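Stikcombe Opens Shared Kitchen for Small Apartments

STIKCOMBE, March 2022. Stostulier, the housing and home goods company, has opened a shared kitchen on the ground floor of its Kolář Street building in Stikcombe. The kitchen is open to all tenants of the building and, on set evenings, to other residents of the neighborhood.

The building has 66 apartments. Most were converted from single rooms and have a two-burner stove, a small sink and very little counter space. Tenants told the company in a survey last October that they wanted a place to bake, to cook for more than two people and to let children help with meals. Storage came up in most of the replies as well.

The new room covers nearly 600 square feet and replaces a former mail room. Work included new plumbing, added electrical outlets, lighting and a ventilation system. The entrance was widened and the old step at the door was removed.

Small appliances and everyday tools stay out on the counter, where users can reach them without opening cabinets. They include a stainless steel toaster oven with a glass door, a toaster, wooden cutting boards and a rolling pin. Dry foods such as cereal are kept in clear containers with lids. Plush play food, including a banana and a slice of watermelon, is provided for younger children.

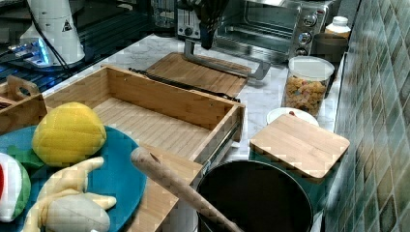

Storage by Humon

The drawers and organizers come from Humon, a line of kitchen storage that Stostulier has sold since last year. The line uses light bamboo and includes an open drawer box with a slatted floor and metal slide rails. The boxes are sold in three widths and can be fitted into existing cabinets with a screwdriver.

Each apartment in the building may also order one Humon drawer box at no cost until the end of the year. Installation is done by the building's maintenance staff. Tenants who prefer to do the work themselves will receive printed instructions and the needed screws.

"People in small apartments own the same things as people in large ones," the company said in a statement. "They have a rolling pin, a toaster and a few boards, and they need somewhere to put them. We wanted to try our own products in a room that gets used every day."

Hours and Booking

Tenants may use the kitchen from early morning until 10 p.m. and do not need to book for short visits. Groups can reserve the room for up to 3 hours through the building office. There is no charge for tenants. Neighborhood residents pay a small cleaning fee.

Users are asked to bring their own ingredients and dish towels, wash what they use and return tools to the counter. Food left in the room must be labeled with a name and apartment number.

About Stostulier

Stostulier manages rental buildings and sells storage products for small homes. Its Humon line is available at the company's Stikcombe store and by mail order.

Media contact: Stostulier Press Office, Kolář Street, Stikcombe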